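Pace of Play and Scoring at a Nine-Hole Course: A Student Project Report

Tadhg Sheehan
Sports Management, second year 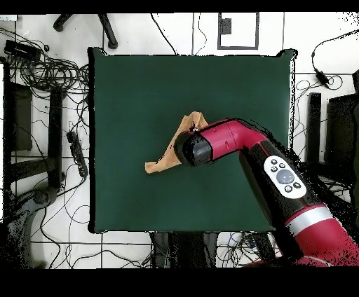 Print this page | E-mail this page

1. Background

Drallwood is a public nine-hole golf course with a par of 34. It has two par 3s fewer than most courses of its size in the county and one long par 5, the seventh, that members complain about more than any other hole. The complaint is nearly always the same: the wait on the seventh tee ruins the card. I wanted to find out if players who waited there really did score worse on the hole, or if they only remembered it that way.

The project ran through July. The club let me use its evening league, which plays on Monday, so that the players and tee order stayed mostly the same from week to week.

2. Earlier work

There is a fair amount of writing on slow play, but most of it is about how long a round takes and how to shorten it. Less of it looks at scoring. The course notes for our research methods class suggested keeping the question narrow, so I left out total round time and looked at one tee only.

3. Method

I recorded 110 plays of the seventh hole by 24 players. For each one I wrote down the time the group reached the tee, the time its first player hit, and each player's score on the hole. The difference between the two times was the wait. Anything under two minutes was counted as no wait.

Times were entered on my phone in Clikby, a free stopwatch app that saves each press with a label. Scores came from the league cards, which are typed into the club's Veloso scoring system after play. I checked the cards against the system and corrected two entries where the sixth and seventh holes had been swapped.

Handicaps were taken from the league sheet at the start of the month and not updated. Scores were compared with each player's own average on the other eight holes that evening, measured against par. This was meant to stop weaker players in slow groups from pulling the result one way.

4. Results

The longest wait was 19 minutes, on an evening when a group ahead lost two balls in the creek and went back to the tee both times. Most waits were between four and nine minutes. A little over a quarter of the plays had no wait at all.

Players who waited did score slightly worse against their own average than players who did not. The gap was small, less than a third of a stroke, and it nearly disappeared when I took out the evening with the longest delay. Tee shots showed more of a difference. After a wait, more drives finished in the right rough, although I only noted this for three of the four evenings and did not have a good view from where I was standing when the sun was low.

Higher-handicap players were affected no more than the others. I had expected the opposite.

I also asked each player at the end of the month to guess how many strokes the wait cost them. The usual answer was one, and several said two. Both are well above what the cards show.

5. Problems

The sample is small and comes from one league. Players knew why I was on the tee — some of them joked about it — and that may have changed how they acted. Wind was not recorded. The seventh plays straight into it on most evenings, and a player who waits ten minutes may be hitting in different conditions from the group in front.

I had planned to use the Clekier shot-tracking tags as well, but only five players wanted them on their clubs, so I dropped that part in the first week.

6. Next steps

The club has asked for a copy of the wait times by group. A useful follow-up would be to widen the gap between league tee times by two minutes and repeat the same count on the seventh. The par-3 fourth should be added too, as groups also back up there after rain.

Print this page | E-mail this page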